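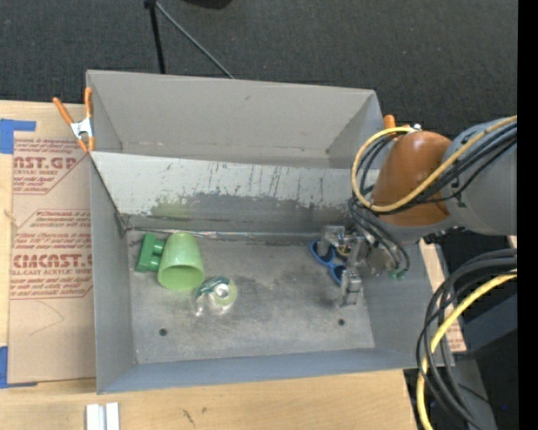 *Scuffed grey metal bin on a pale wooden table, robot arm reaching in from the right.*

# Vurnholm wallpaper pack

18 desktop wallpapers of Vurnholm, a port town with too many stairs and one working streetlight. I've been drawing it for years and still can't tell you where the post office is. In the harbour paintings it's by the ferry ramp. In `stairs_fog` it's halfway up the hill. Please direct your mail accordingly.

Everything was painted in Culanitz with a tablet and a stylus nib I should have replaced last winter. No stock photos, no traced photos. The linework started as pencil sketches, which I scanned, cleaned up and then mostly painted over, so the cleaning was good exercise and little else.

## What's in the folder

```
vurnholm/
 wide/ desktop versions
 tall/ phone crops
 source/ layered files, for the brave
 palette/ swatches
 README.md
```

The whole download is 146 MB. Nearly all of that is `source/`. If you only want something nice behind your icons, take `wide/` and leave the rest alone.

File names follow the place, then the weather: `ferry_rain`, `ferry_clear`, `stairs_fog`, `cannery_snow`. There's one called `ferry_rain_final_REAL`. It is the real one. I renamed it once and broke every link on my own gallery page, so it stays.

## Colours

The pack uses 7 base colours, plus whatever happened when I set layers to Multiply. The swatches are in `palette/`, named by me at one in the morning:

| Swatch | Used for |
|---|---|
| Wet slate | roofs, most of the sky |
| Old teabag | windows, the streetlight |
| Ferry red | the ferry, and one scarf |
| Cold soup | harbour water |
| Bone | snow, sails, lettering |
| Bruise | shadows |
| Nearly black | outlines |

If your monitor runs warm, Cold soup will look green. It's meant to be a blue-grey. If it looks green on a properly calibrated screen, I'd rather not hear about it.

## The source files

Bring memory. `cannery_snow` has 629 layers. A good number of them are called "Layer copy copy", and some hold a single snowflake I was fond of. Merging the group marked `don't merge` will flatten the lighting and turn the cannery into a grey rectangle. I know this from experience, twice.

The rain is brushwork from the Uçar set, stretched and blurred at an angle. The set isn't included, as it isn't mine to hand out, but the strokes are already painted in, so you don't need it to open anything. You'd only want it if you planned to add more rain. There's a fair bit of rain already.

Lettering on the shop signs is Stameleck, warped by hand. I turned it all into shapes before exporting, so a missing font won't bother you. It also means the typo over the bakery door is permanent. "Fresh Bred" has grown on me.

## Setting them up

1. Unzip somewhere you'll find again.
2. Pick a picture from `wide/`.
3. Set it as your background using **Fill**. **Stretch** makes the ferry look like a baguette.
4. Move your icons to the left. The skies were left plain on that side for exactly this, except in `stairs_fog`, where I forgot.

For two monitors, `ferry_rain` and `ferry_clear` line up along the horizon, with the rain stopping dead at the bezel. I planned that and I'm unbearable about it.

Phone crops keep the clock area fairly quiet. The crop of `cannery_snow` chops the chimney. There was no good place to put the chimney.

## Known problems

- Banding in the night skies on older screens. I added a bit of grain, and then I added a bit more, and now it's simply grainy as well as banded.
- The moon in `harbour_clear` is reflected in the wrong spot. A kind commenter explained the geometry at length.
- The cat on the fish steps has five legs. One is a tail. I've been asked to make that clearer.
- Colours shift if your viewer ignores the embedded profile. Try another viewer before you write to me.

## Using and sharing

Personal use is fine: desktops, phones, the background of a video call you'd rather not be in. Recolouring for yourself is fine too, and I like seeing the results, even the pink ones.

Please don't sell them, print them on mugs or upload them elsewhere with your signature over mine. If you paint something of your own set in Vurnholm, a link back is plenty. You may put the post office wherever you like.

## Changes

**September:** Redid the fog in `stairs_fog`, which used to look like someone had breathed on the screen. Sharper edges on all the roofs. Added the phone crops.

**Before that:** First upload, with the ferry facing backwards. If you have that version, keep it. I've deleted mine.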